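Notebook, bench 3
17/02/2023
Label adhesion, cold store returns

Picked up where the last entry stopped. Ruppert are still sending back bags with the address label half off or gone, and they say it happens after the bags have been in the chilled room overnight. Two label stocks on trial: the Gatel paper one we have been using and the Ovix film one that Purchasing wants to move to.

Cut strips from both rolls this morning, one inch wide, and put them down on clean bag film with the small roller, two passes each way. Left one set at room temperature and put the other in the fridge. The fridge door seal is bad on the hinge side again and the thermometer was reading higher than it should, so I moved everything to the bottom shelf at the back.

Peel by hand first, to get a feel for it. Gatel at room temperature tears before it lifts, as it always has. Gatel out of the fridge lifts clean for the first inch and then starts to grab. Ovix lifts clean both ways but takes more pull, and it is a steady pull, no jumps.

Pull tester in the afternoon. Lost about 2 hours to the lower clamp, which was slipping. The rubber facing had gone shiny. Roughed it up with fine sandpaper and it held after that. If it slips again, the spare facings are in the drawer under the vise, in the tin marked Draltov.

Ran 5 strips of each stock, cold and warm. Threw out one cold Gatel strip where I had touched the glue with my thumb. The cold Gatel numbers are scattered and I don't trust them yet. The Ovix numbers sit close together. Full readings are on the sheet taped inside the back cover.

One thing I should have done and didn't: wipe the bag film with alcohol on half the samples. There is a slip agent in the film and it may come to the surface as the roll gets older. The film I used was from a fresh roll. The bags Ruppert complain about could have been in stock for months. That would explain why our own checks look fine and theirs don't.
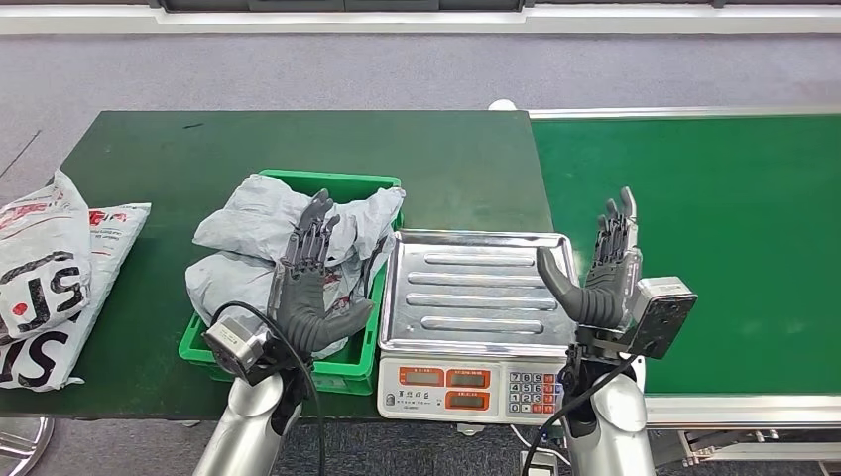 Hoi-yan Cheng read the page over after lunch and wrote in the margin that the old roll is the one to test first, before any more cold runs, and that if the slip agent is the trouble then changing label stock will only hide it until the summer. She also wants the roller weight written down. Fair point, I had left it out. It is the 2 kg one.

To do:
Get film from the oldest roll in the store, note the roll number.
Wipe half with alcohol, leave half alone, same strips as today.
Ask Beverley Ormsby whether Ruppert can return a few bags with the labels still partly on, in a paper envelope, glue side untouched.
Fridge seal.
Gatel strips left under the weight on the window shelf. Leave them there until March, please don't move them.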